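BENCH CHECK, WET AREA, ZAVAU BUILDING
Checked by: Tane Quinlan
Date: 29 September 2017
Room: 158

1. Walkways and floor - OK. One chair pushed out too far, moved it.
2. Eyewash - OK, flushed 2 min. Tag signed.
3. Spill kit - SHORT. Pads down to almost 100, reorder from Bister.
4. Pouring and transfer - OK w/ comment. Plastic funnel used into the flask neck, good. Hand on the funnel rim, keep the flask steady too pls. 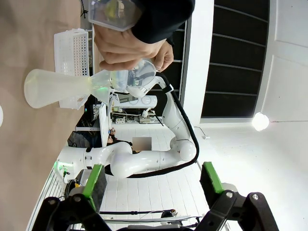 Can we leave the funnel in the flask between pours?
Take it out and rinse it every time. Top heavy, and the flask goes over if somebody bumps the bench.

5. Labels - FAIL. Two squeeze bottles in the cabinet with no name or date. Ismail label sheets are in drawer 238, use them. Recheck in October.
6. Gloves - stocked, M and L only. Small ones on order still.
7. Glass vs plastic - plastic for the colored water runs, agreed last time. Keep it that way.
8. Measuring - OK. Cylinder stood upright on the table, handled beaker for the bigger amounts. Read at eye level, not from above!! Caps go flat on the table or in a tray, not in pockets.
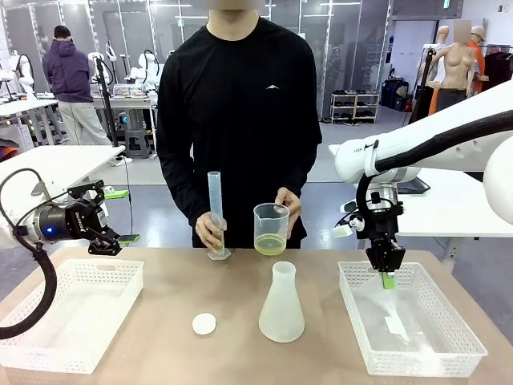 Photo: Clovov Lab Safety / T. Quinlan

9. Trays - perforated ones drain right onto the bench, so nothing wet goes in without a liner or a towel undernaeth. Second time I've writen this.
10. Sink - slow drain. Ticket is in.
11. Exit route - clear. Door closer sticks, same as before.
12. Waste jug - under the line, lid on. OK

Overall: pass with 2 fixes (items 3 and 5). Send me a note when labels are done, dont wait for the recheck.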